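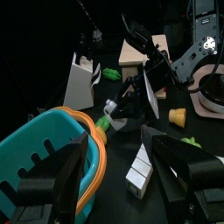 Compte rendu de la réunion de la ludothèque Narken
22 décembre 2024

Présents : Bakari Langat, Suqin Tan, Kaiwen Yuan, Nivaldo Teixeira
Excusé : Jianhua Xiong
Secrétaire de séance : Suqin Tan

1. Approbation du compte rendu de novembre
Adopté sans modification.

2. Coin dînette
Le panier turquoise à bord orange reste affecté aux légumes, carotte comprise. Il se range désormais sur l'étagère basse, avec les autres jouets de la dînette. Kaiwen Yuan demande que les jouets en bois ne soient plus mélangés aux pièces en plastique. Accord des présents. Suqin Tan prépare les étiquettes.

3. Nettoyage
Les jouets en plastique sont lavés le 7 de chaque mois, à l'eau savonneuse. Le bois est seulement essuyé. Nivaldo Teixeira s'en charge en janvier, Bakari Langat en février.

4. Achats
Devis Furkik pour deux meubles bas : 635 euros. Jugé trop élevé. Budget retenu pour le rangement : 200 euros. Bakari Langat demande un second devis à Pendosent. L'achat d'un lot de fruits à 46 euros est accepté.

5. Questions diverses
La clé de l'armoire du fond est toujours chez Jianhua Xiong, à récupérer avant la reprise. Le tapis de jeu sera remplacé au printemps.

Séance levée à 17 h 40. Prochaine réunion à fixer par courriel.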